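Storage walk-round, Fitmont building, second floor
Checked by: Efe Ogbonna
Copy to: Lenka Hrubý
Month: February

1. Aisles and walkways clear
Pass. One chair on wheels has been parked across the end of the corridor again. Moved it. It will be back by Monday.

2. Fire door closes by itself
Pass, with a slam that can be heard in the Lau meeting room. Please look at the closer before somebody wedges it open with a dictionary.

3. Extinguisher in place, tag current
Pass. The coats hanging on it have been returned to their owners.

4. Top shelves, tall units
Fail. Three boxes of Edum catalogs above head height, the heaviest on top, naturally. Limit up there is 15 pounds a box. Bring down and split.

5. Step stool
Pass. Both feet rubber, both feet present.

6. Low cabinets: doors, hinges, shelf, top
Doors open wide on all four hinges and the shelf is in. Comment: one blue block, apparently wrapped, is on the shelf, as intended. The other is on top of the cabinet with its front edge sticking out over the lip, at a good height for an elbow. Put it inside. The bottom compartment is empty, so space is a hard excuse to make. Close both doors afterward - open, they are a shin hazard.
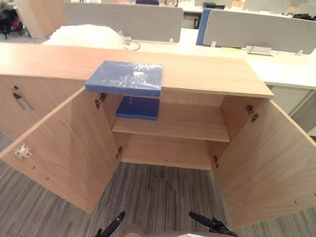
7. Cabinet keys
Fail. Labeled hook, no key. The Flendolar spare is in Lenka's drawer, under the tea.

8. Carpet edges and trip points
Pass. Tape by the printer is lifting at one corner. Press down, or replace if it has stopped listening.

Items 4 and 7 to be fixed within 30 days. Item 6 takes one person and no paperwork.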